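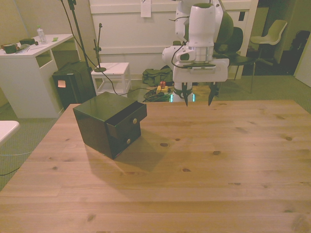

Section 2: Placing and Loading the Mirby Two-Drawer Cabinet

You have assembled the Mirby. Only the easy part remains, according to everyone who has never owned small drawers.

1. Clear a spot on a flat table. The Mirby is a tabletop cabinet and has no ambitions beyond that.

2. Set the cabinet down with both brass knobs facing you. If you see no knobs, walk around to the other side or turn the cabinet.

3. Lift to move it. Do not slide it. Pine is soft, and the table will remember.

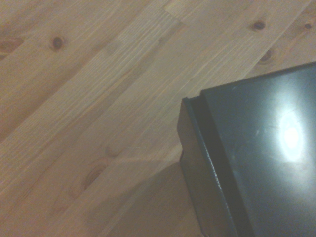

Fig. 2. Cabinet corner on a pine tabletop. Knots in the wood are normal.

4. Pull the upper drawer partway out by its knob. Push it back. Repeat with the lower drawer. If either one sticks, see "Runners" in Section 3 before reaching for the candle wax.

5. Load the lower drawer first. Each drawer holds up to 300 grams, or 108 of the Barberg paper clips you will swear you needed.

CAUTION: Do not open both drawers fully when they are loaded. The cabinet will bow to you, once, and then it will be on the floor.

NOTE: The dark green finish can look black in some rooms. Please check it by a window before requesting an exchange. Our returns desk at Nakley has received plenty of green cabinets from people who ordered green.

6. Wipe with a dry cloth. Ikonen furniture oil is for bare wood only and will leave the painted sides sticky until October.

Replacement knobs: part 448, sold in pairs.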